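2023-01-03

First day back. Picked up the bread notes where they stopped, at batch 13, with the Wirno rye flour. The sack still says "more active than ordinary rye", which I have doubted since I first read it and doubt more now.

What the claim amounts to: a starter fed on Wirno should double sooner than one fed on our usual Brotura. The leaflet has a graph with no units on the upright axis. I don't count that as evidence. Two of us here swear they can smell the difference, but they both knew which tub they were smelling.

Set up again this morning, blind this time. Three tubs of each flour, same water, same old starter from the Kırmızıgül culture, lids marked underneath with tape so I can't read them as I go past. Weighed everything twice. The balance in the corner drifts if the heater is on, so heater off and coat on. Total mix came to 1157 g across the lot, near enough to the plan that I left it alone.

Readings so far are dull. At the first check all six had moved and I could not have sorted them into two groups. At the second check one was well ahead, and I got interested until I noticed it was the tub nearest the pipe. Swapped the positions round and will do so at every check. Should have done that in December. Batches 3 to 12 all sat in the same order on the same shelf, with Wirno always at the warm end, so I now think most of that "result" is the pipe. Have put a line through the summary page but kept the figures.

The Vomus thermometer reads high again. Checked it in ice water, left it a good while, and it would not settle at zero. Don't trust any shelf temperature written down with it.

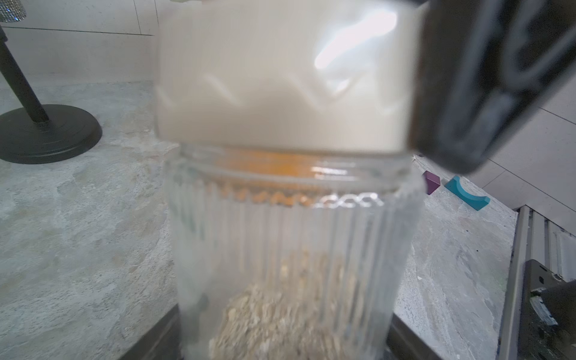

Storage is the other loose end. The supplier says the flour loses its liveliness if kept badly, a handy thing to be able to say whenever a customer gets no effect. Still, it can be tested. Plan is to keep one lot in the paper sack, folded over, and one in clear jars with screw lids, and bake from both in February. A jar only counts as closed when the lid is right down on the thread. With a lid sitting tilted over the neck and a gap under it you might as well use the sack. So: turn it until it stops, then write the time on the sheet. I'm not going to argue later over which jars were shut.

Baked one loaf from last year's Brotura at the end of the day to have something to compare against. Tight crumb, pale underneath, 17 minutes too short by my guess. Tasted fine with butter, and so does everything.

To do: new thermometer, move shelf away from pipe, ask supplier what the graph is a graph of. Next check on the tubs first thing, before the heater goes on.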